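Lurnley Youth Service Corps
Minutes of the April planning meeting, community service projects

Meeting opened at 6:40 p.m. in the back classroom. Li-hua Hsieh in the chair. Minutes taken by the crew secretary, who was asked to write down objections this time as well as decisions.

1. Minutes of the last meeting

Accepted with one change. The earlier minutes said the Lockwood trail work was "complete." Two crew leaders who walked it said the lower drainage ditch is still full of gravel. The word was changed to "under way."

2. Torkstead creek cleanup

The sponsor's letter claims 776 pounds of trash were removed. Li-hua asked who weighed it. The crew leader said the truck was weighed going in and coming out of the transfer station, but the truck also had the crew's own tools and a roll of old fencing from the county yard. The figure will not go in our annual report until somebody subtracts the fencing.

The sponsor would like us back in the fall. Members were willing, provided gloves come in more than one size and lunch gets there before the crew leaves.

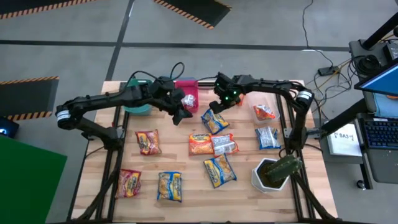
3. Flirkby senior center, yard and gutter day

The center has asked for twelve youth for a full day. The secretary pointed out that the last request was also for twelve, and that five of them spent the afternoon holding one ladder. Agreed to offer six, with two adults. Gutters above the first story are not our job, whatever the center's flyer says. Li-hua will call the manager and get the flyer changed.

A question was raised about service hours. Travel time has been counted on some sheets and left off others. Motion that travel time not be counted. Carried, four to two. The two asked that their names be left out, so they are.

4. Food drive

Long discussion. The proposal is a one-day drive outside the Lockwood market, with a goal of 1623 items. Asked where that number came from, the drive lead said it was last year's total plus ten percent. Asked whether last year's total had been checked, she said it had been copied from the poster. Several members felt a goal should come from something better than a poster.

The pantry's wish list was read out: canned fish, rice, peanut butter, low-salt soup. The drive lead argued that people give what they like to buy and that we should take it gladly. One member answered that the pantry has said plainly it is short on protein and has plenty of snack food.
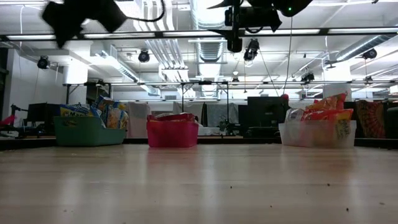 Packaged snacks in three plastic bins.

Decided:
The flyer will carry the pantry's list, in the pantry's words and in large type.
The goal stays off the flyer until last year's count sheets are found.
Two shifts, morning and early afternoon. No evening shift, as only one driver has offered.
Each bag gets a sell-by check before it goes on the truck.

The drive lead asked for her disagreement on the second point to be recorded. She believes a number on the flyer brings in more food. Li-hua said she would be glad to see evidence of that.

5. Money

The balance after the van repair is $700. Of that, $300 is promised for first aid training, which leaves less than the summer shirt order would cost. A member suggested the shirts pay for themselves in publicity. No one could name a person who had joined because of a shirt. Shirt order put off. Old shirts in the closet to be sorted by size first.

The van repair invoice lists "shop supplies" twice. The secretary will ask for one of them back. 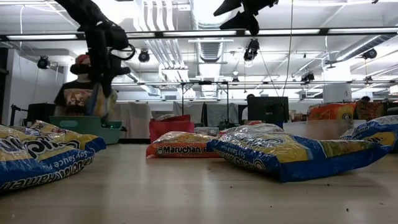 The first aid training itself was then questioned, as the provider has moved the date two times and now wants payment ahead. Agreed to pay half on booking and the rest on the day. If the provider won't accept that, we will ask the fire station in Lurnley whether it still runs a class.

6. Any other business

A request came in for the crew to appear in the Torkstead parade "in a service capacity." Nobody present could say what that meant. Li-hua will find out if it is cleanup or marching. If it is marching, the answer is no.

The online sign-up form is still sending double confirmations. Members are to trust the paper list by the door until it's fixed.

Next meeting Friday, same room. Count sheets and the van invoice to be brought along.

Meeting closed at 8:15 p.m.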